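4. Method

4.1 The task

The project looked at an ordinary chore, clearing dry crumbs from a table after a meal, and asked how much difference the cloth and the order of work make. We chose it because everyone in the group had an opinion on it and we could find very little written down. Most cleaning guides we read in December cover stains and grease and say only "wipe away crumbs" before moving on.

We set up two stations in the Nitness teaching room. Both had a white tabletop with a brown work mat on it. The mat made the crumbs easier to see, and it could be lifted and shaken out between trials.

4.2 Materials

The crumbs came from plain crackers, crushed in a bag and passed through a kitchen sieve so that the largest pieces were left out. We tested 2 kinds of cloth, a blue one and a thinner yellow one from the Givex starter pack. Each cloth was tried dry and slightly damp. A plastic tray was kept on the left to catch the crumbs, and a few table items were left in place so that the mat was laid out more like a real table. Our first plan used a bare surface, but our advisor pointed out that people seldom wipe a table with nothing on it.

4.3 Procedure

Crumbs were scattered in a loose band and not in a pile. The cloth was put down behind the band, bunched up, and drawn across it toward the tray. We weighed what reached the tray on the Moroz kitchen scale and compared it with what had been put down. Anything on the floor was counted as lost. The same cloth was never used for two trials in a row without being shaken out first. 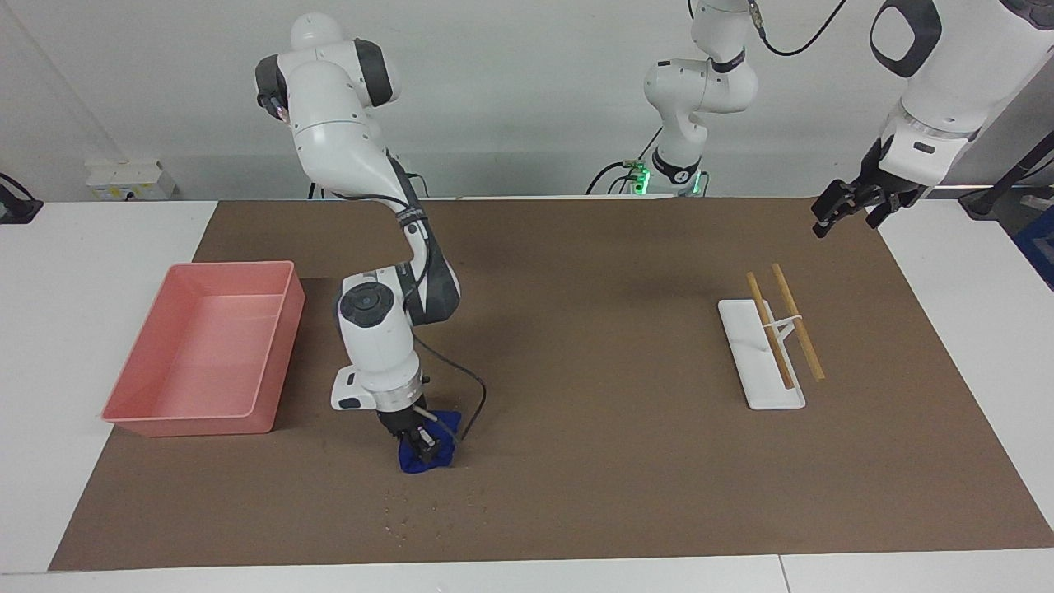

Figure 3. Blue cloth on the mat, with crumbs in front of it, the pink tray at left and chopsticks in their holder at right.

4.4 Changes made during the project

The tray was first placed at the far end of the mat. This meant a long pull, and crumbs escaped on both sides of the cloth. Moving it to the left shortened the pull. We also stopped folding the cloth into a flat pad. A flat pad pushed the larger crumbs ahead of it well enough but rode over the small ones – they were still there when the cloth was lifted.

5. Results

With the blue cloth used damp, 89 percent of the crumbs by weight ended up in the tray. The dry blue cloth did less well, and the yellow cloth was behind it in both conditions. The damp cloth held on to a share of the fine crumbs, and almost 10 percent of the weight had to be shaken out of the folds over the tray. We included this in the total. If it were left out, the gap between damp and dry would be small.

The table items mattered more than expected. Crumbs that landed close to the chopstick holder were often missed, and the cloth tended to drag on the base. Lifting the holder first, wiping, and putting it back gave a cleaner mat but took longer. We did not time this properly and would do so in a second round, using the Nustberg task sheet, which has a column for it.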